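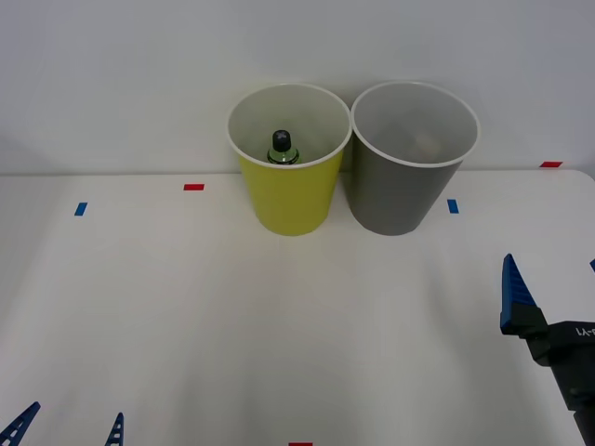
The space drama Farkon will return for a third season in July, the show's producers said. The new run picks up on the mining station where season two ended, with the crew split between the upper decks and the flooded lower levels. Most of the first episode takes place in the station kitchen, a bare set built with white walls and a white table. Props are kept plain too, along the lines of a yellow cup and a gray cup standing side by side, one with a green bottle in it. The producers said they wanted the early scenes to feel quiet before the story moves outside.

Season three has 10 episodes, two more than last year. The season opener will run longer than usual and will be shown at 9 p.m., an hour later than the old slot. The fourth episode will be the 229th hour of original drama made at the Vasiliu studio, where the series has been filmed since its pilot.
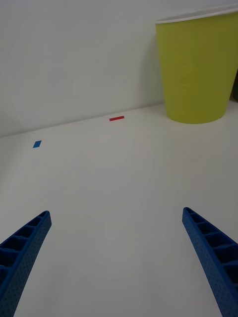

Clider, the repair machine that first appeared in the season two finale, becomes a regular character. It has no spoken lines and will communicate through movement and a few tones. The writers said Clider's history with the station will be explained in the fifth episode, titled "Trevel."

Fans can apply for seats at an advance screening of the first two episodes. The theater holds 501 people, and 100 of the seats are set aside for members of the show's fan club. More than 3,000 people applied last year. Applications open at noon on the first day of June, with a limit of two seats per person.

A fourth season has not been ordered.

This site uses cookies. By continuing to browse, you agree to our use of cookies. Accept | Settings

Contact us | Copyright. All rights reserved. | Back to top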